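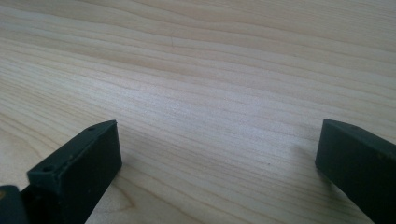

Figure 1. Gripper fingers over the bare demonstration table, Akl workshop.

Progress Report to the Povia Fund
Submitted by Jihad Tannous, Project Lead, Brosell
August 31, 2020

1. Demonstration visit

The second demonstration visit under the grant was held at the Akl workshop. Abena Amegashie attended for the Fund, together with staff from Bultemum, the partner responsible for the training data. The visit covered hand-held recording of table tasks and a review of the recordings made so far.

Visitors were shown the gripper in use and were then invited to record short tasks themselves – picking up a cup, folding a cloth and closing a box. In all, 30 recordings were made by visitors. They are stored apart from the project set and will not be used for training.

2. Recordings to date

The project set now holds 2,668 recordings, of which 1,086 have been checked and labeled. A further 227 were rejected during checking, mainly for poor lighting or an incomplete task. Labeling remains behind the schedule agreed with the Fund. Bultemum has assigned a second reviewer to this work.

3. Matters raised by the Fund

Ms. Amegashie asked that the rejection rules be put in writing and applied by both partners. A draft is with Bultemum for comment. She also asked whether tasks on darker work surfaces would be included. These are planned for October and need no change to the budget.

4. Spending

Spending on equipment is within the approved amount. Travel costs for the visit were met by Brosell and are not charged to the grant.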